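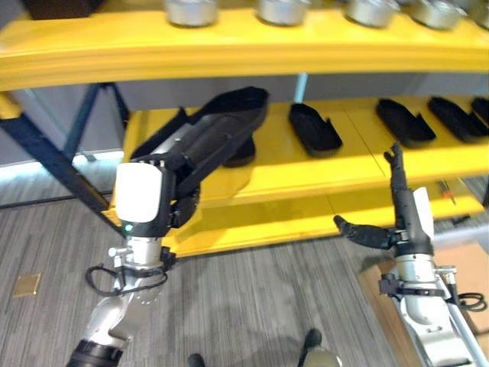
Yellow shelves sagging / marking – line them or leave them?

Posted in Storage & Workshop by plisville_mags

Hi all, quick one hopefully. Got a shelving unit at the community workshop in Plisville, blue metal uprights, yellow shelves. Metal canisters along the top, black plastic trays on the middle, bottom one mostly odds and ends. Trays come off and on all day long and the yellow is starting to look tatty where they slide. Also they creep. You put them down in a nice row and by teatime they're all over the shop, one hanging off the front.

Is it worth lining the shelves with something? And should the canisters really be on top? Didn't set it up, inherited it. Unit is from Brenora if that helps, no idea which range, label long gone. Budget is not much. Can't drill it, we don't own it outright till November.

Thanks in advance

2 replies

tidybench

Line the middle one, don't bother with the rest. Ribbed rubber matting off a roll, cut it a bit short of the front edge or it curls up and you catch the trays on it every single time. Ask me how I know. No glue. If it wanders, a strip of double sided tape at the back only.

Don't use the foam stuff sold for kitchen drawers. Fine for forks. Goes to crumbs under anything that gets pulled in and out, and then you've crumbs in your trays.

For the creeping – stick masking tape on the shelf, one line between each tray. Looks daft for a week then everyone just puts them back where they go, no telling needed. Swap it for proper floor tape once you're happy with the spacing. Leave a hand's width between them, people need to get thier fingers down the side to lift. Most of your scrape marks will be from folk dragging a tray forward as there's no room to grab it.

Canisters, depends what's in them. Empty or light, leave them up there. Full, I'd want them down at the bottom and your odds and ends up top in a box. Heavy stuff low, always. Check the maker's load figure for each shelf too, and spread things out, don't bunch everything up one end.

Scuffs on the yellow: warm water, bit of washing up liquid, soft cloth. Black marks off plastic usually lift with a white eraser. Try a bit at the back first. Not a scourer!!

gaz358

we had same sort of unit, bought Antoniadis mats for it, paid 93 quid for the lot which was daft, the roll stuff is just as good. Old bits of carpet work aswell but they hold dust

if you do end up binning any trays Wastevia take hard plastic round our way, monday mornings, not sure they cover Plisville though so ring first

plisville_mags

Brilliant, ta both. Going with the matting and the tape. Canisters are a mix so will have to go through them, full ones coming down. Didn't think of the finger gap at all, they're far too close on the right. Will try the eraser tonight if I can find one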